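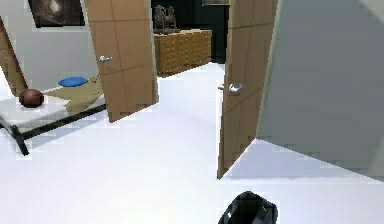
*Bedroom with low black-framed bed, tan blanket and blue cushion (rendering)*

**Home battery and rooftop solar: pre-inspection checklist, Trenness service area**

Checked by Edmund Sobczak, 18 May 2024

Thanks so much for having everything ready for me, and please don't let the length of my comments worry you. Most of this is good news!

- [x] **Permit card posted by the main panel.** Yes, and in a plastic sleeve too, bless you.
- [x] **Roof attachments match the approved plan.** All good. I went over the flashing twice (I'm fussy after the leaks we had in April) and I'm happy with it.
- [ ] **Labels on the disconnect.** 2 are missing. The Baltano kit usually has spares tucked in the manual, so have a look there before you buy any.
- [x] **Conduit supported and strapped.** Nice tidy run down the north wall.
- [x] **Inverter model matches the application.** It's the Nimri unit as listed, serial ending 187.
- [ ] **Working space in front of the battery.** The garden hose and the bikes need to find another home, I'm afraid, and they need to stay there after I've gone.
- [x] **Grounding connections tight.** Checked every one with the installer standing beside me.
- [ ] **Utility interconnection form signed.** Page 71 of the Triletti packet still wants the homeowner's signature. It's an easy one to miss, being so far in.

**Result:** hold, three items open. Send me photos of the labels and the cleared space along with the signed page, and I'll gladly close those out without a second trip. Call the office if anything in my handwriting on the yellow copy is hard to read.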